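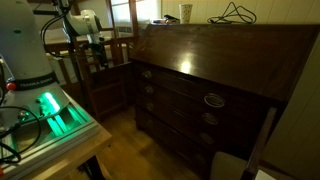
Chapter 7

Case Furniture: Bureaus and Chests of Drawers

Aims of this chapter

After studying this chapter, the student should be able to name the main parts of a bureau and of a chest of drawers, explain how a drawer is supported and guided, recognize the common forms of pull, and examine a piece of case furniture without causing damage to it. Students should have completed the chapter on seating and should be familiar with the terms for joints and finishes introduced there.

7.1 The case and its purpose

Case furniture is the general name for any piece built as a box to hold things. The group includes chests, cupboards, bookcases, wardrobes and desks with enclosed storage. The outer box is called the case or carcass. It consists of two sides, a top, a bottom and a back, and it must stay square under load. If the case twists even slightly, the drawers will bind and the doors will not close.

The slant-front bureau joins two uses in one case. The upper part holds a writing space behind a sloping lid. The lower part is a chest of drawers. When the lid is lowered, it becomes a flat surface for writing, held level by two wooden bars, called lopers, that pull out from the case on either side of the top drawer. On some later pieces, metal stays or a brass quadrant do the same work. The interior is often fitted with small drawers and open slots for letters, known as pigeonholes.

The word "bureau" itself causes some confusion. In many American homes it means a bedroom chest of drawers, with or without a mirror. In British use, and in most sale catalogs, it means a desk with a sloping front. This book follows the second use throughout. A student writing a condition report should state which meaning is intended, or avoid the word and write "slant-front desk."

The lid deserves particular care. It is a wide panel that is often handled with one hand while the other reaches inside, and its hinges carry a good deal of strain. A lid should never be lowered before its supports are in place. Loose screws in the hinges, small patches let into the wood beside them, and splits running in from the edge are all signs of past strain and should be recorded.

7.2 Pulls and their fittings

Drawers of this kind are opened by knobs, by hanging pulls, or by both. The oval ring pull is one of the most familiar types. A loop of brass hangs from a small backplate, and the backplate is fixed through the drawer front. The ring lies flat when not in use and is lifted by the fingers to open the drawer. Because wide drawers are difficult to draw straight from the center, pulls are normally fitted in pairs, one toward each end, and set in line from the top drawer to the bottom.

On a dark case the pulls do much to set the character of the front. The wood may be so deep in color that the seams between the drawers are hard to make out from across a room, and the eye then reads the piece by the column of metal down each end. 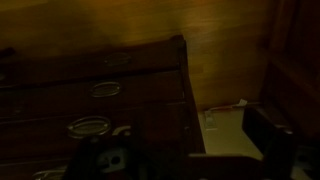 7.3 Examining a chest of drawers

The procedure given in this section is the one used in the furniture course at the Cilow Institute, and it is suitable for a first examination of any domestic piece. It should be carried out in daylight where possible. In a dim room, a lamp held low and to one side will show dents, old repairs and uneven polish that light from above tends to hide.

Begin with the piece closed. Stand back far enough to see the whole front and check that the gaps between drawers are even. Look next at the fittings. Pulls of one age usually show the same wear, and a ring that is brighter or thinner than the others may be a replacement – though it may only have been cleaned more often. Extra holes behind a backplate, visible from inside the drawer, are better evidence of a change.

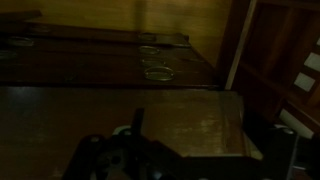 Remove the drawers one at a time, starting from the top, and keep them in order. Each drawer should be drawn by both pulls together and supported from below as it leaves the case. Set it on a padded surface. The sides of the drawer run on strips of wood fixed inside the case, called runners, and years of use will wear a groove in them. A drawer that drops at the front as it is opened probably has worn runners, worn sides, or both.

Note the direction of the grain in the drawer bottom, the form of the joints at the corners, and any marks in chalk or pencil. Makers often numbered drawers on the back so that each would return to its own opening. Such marks must not be rubbed or cleaned.

Terms to learn

backplate
carcass
loper
pigeonhole
ring pull
runner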